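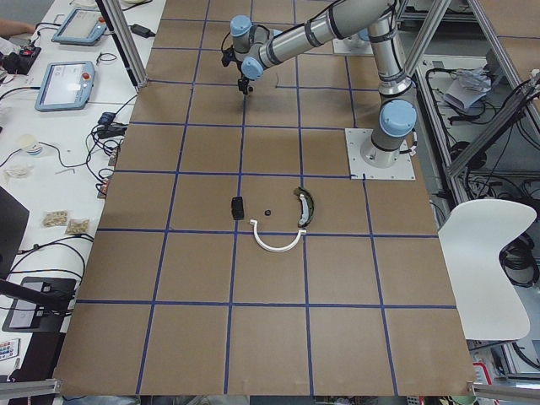
What is the cheapest way to keep small parts from getting lost on a big table? Cover the table with brown kraft paper, tape the paper into squares, and put each thing you take off or unpack into a square.

The method has been around in repair shops for a long time, and most people who use it learned it by watching someone else. It costs very little and takes less than an hour to set up. I have used it on my own bench in Gellen for years, and for this article I asked a few people who do the same how they lay theirs out.

The paper

Kraft paper comes on a roll, and the roll is the thing to buy. Mine holds 300 feet and came from Prumham, the packaging store on the county road. Flattened grocery bags work on a desk but leave seams everywhere, and a small screw will find a seam.

Brown is a good color for this work. White plastic shows up on it and so does black, even a ring or a cap no bigger than a shirt button. On a dark benchtop the black pieces disappear, and on a white one you lose the clips and washers.

Charalambos Stefanou cuts his paper long and folds it under the table edge. Areti Konstantinidis cuts hers flush and tapes it down all the way around. I have tried both. The folded edge is easier on the sleeves, and the flush one is quicker to replace.

Some wrinkling is normal. Paper takes up moisture from the air and lets it go again, so a sheet that was tight in May may be slack in July. Smooth it from the middle outward before you tape, and leave the small creases alone. Anything fixed to the table, such as a vise or a mounting plate, gets a square hole cut for it or is put on over the paper.

The tape

Painter's tape is the usual choice. It comes up from most surfaces without leaving glue, and the blue is easy to see. Run all the long strips first, then the cross strips. Press down hard at the crossings.

Squares do not have to be exact. Evdokia Xenos measures with a yardstick and a pencil, and her table is 51 inches deep with the last row always a little short. She has never fixed it. I mark the two ends of each line and pull the tape straight between them.

One warning: tape pulled off in a hurry takes the top layer of paper with it. If a strip tears or folds, lay another strip over it and keep going.
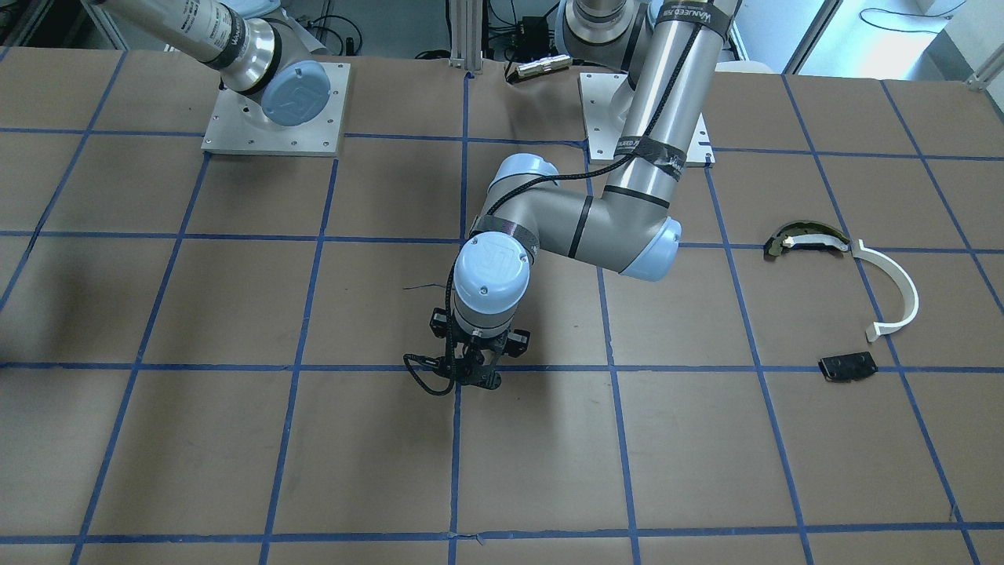 Putting the squares to use

The simplest rule is one job to a square. Take a headset apart and everything from the headset stays in its square until it goes back together. A larger piece can lie across a line – a headband or a long bracket will not fit inside anyway – so long as its small parts are beside it.

Some people number the squares. Lefteris Kyriakidis writes the number in the lower left corner with a grease pencil and keeps a matching list in a notebook. His notebook is a spiral one with up to 200 pages, and he is well into his third. For a weekend repair I would skip the numbers and write straight on the paper what each thing is. You can draw an arrow, note which way a clip faced, or trace around a part.

Stand narrow blocks and caps on end if they will stay up. They are easier to pick up that way. Round parts are better flat.

Keep tools off the grid. A side table or a cart is the place for them, along with chargers, handsets and coffee. Once the pliers start living on the paper, the squares fill up fast and you are back to hunting.

Change the paper when it is stained through or when you can no longer tell the old notes from the new ones. Before you roll it up, run your palm over every square and along both sides of the tape.
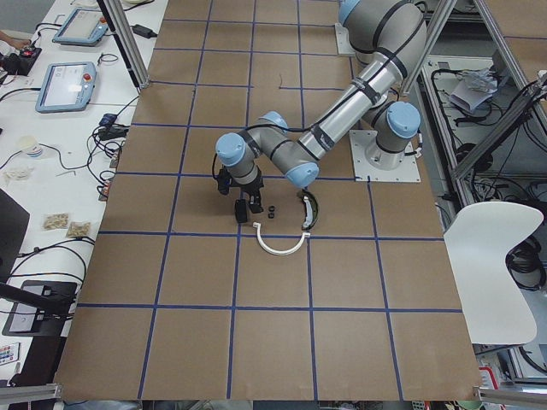
Latrice Whitfield would leave out half the lines. She says a square should be big enough to get your whole hand into, and that most people start with a grid meant for watch parts and then spend the day working across the tape. Her own table has wide squares in front and a strip of open paper at the back for whatever comes in the door next.

I tried it her way for a month. I kept the wide squares and put the tape back along the far edge.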